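Kitchen robots still slow at clearing the bench, Murkdale trial finds

A household robot can put away breakfast, but most people would finish the job before it has properly started. This is the main finding from a kitchen trial run by Eveck, a small automation company in Murkdale, which released its results in October.

The company gave its control software 3,594 attempts at ordinary kitchen chores, all of them inside a computer simulation. The tasks included moving food from a plate, wiping a bench and closing the door of an appliance. Attempts were counted as failed if the robot dropped something, or if it took longer than three minutes.

Closing doors was the strongest result, with 91 per cent of attempts completed. Handling food was much weaker, and the team did not expect this.

"We believed the bread would be easy, and the door would be difficult," said Nnamdi Etim, who leads the software work. "A door moves only one way. A bread roll is a different shape each time, and it sits on a plate which can slide also."

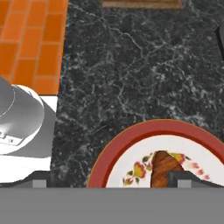
A simulated kitchen from the Eveck trial, with bread on a floral plate and the robot's gripper at the front.

The colours and surfaces of the virtual kitchens are changed between attempts, so that the software does not learn only one room. Busy patterns on benchtops caused extra trouble in the early months – the robot was often reaching for a place where there was no object.

Ekaette Bashir, an occupational therapist at the Welline home support service, was asked to comment on the results. She said her clients would welcome help with dishes and bench wiping, but they would not accept a machine that needs watching.

"If my client must stand beside it the whole time, she has gained nothing," Ms Bashir said. "She is still on her feet, and she still has the worry about her good plates."

Eveck plans to move the software to a real arm next year and test it in two homes in Murkdale. Sheila Wainwright, who manages the project, would not give a date for a product or a price. She said shop-floor work such as shelf filling may come first, as the packages there are more regular than food.

Residents who would like to take part in the home tests can leave their name at the Eveck office.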